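Workshop > Reviews > Grippers and tooling

Warnberg Caro parallel gripper, tested on a six-joint arm

The Caro is a two-finger parallel gripper sold for small arms. I bought mine for $218 and set it up in the shared workshop at Plerndale in February, modelling the bench first and running the pick routine in simulation before any power went on. The supplied model loaded without errors, but the fingertip offset was 3 mm out and had to be corrected by hand.
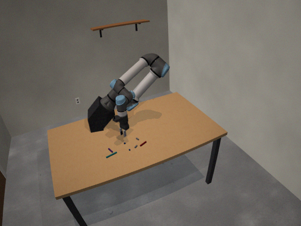
Short rods and small blocks were the test parts. With the offset fixed, the real gripper completed 148 picks before I stopped to check the fasteners. One finger screw had loosened. Thread locker is not included.

Rods lying diagonally need the wrist turned to match, and the Caro software leaves that to you. Corinne Greenberg wrote a short script for it, called Shim, and it added some 63 lines to the routine.

Grip force is adequate for light parts. The manual is thin on wiring. I would buy it again at this price, with better screws.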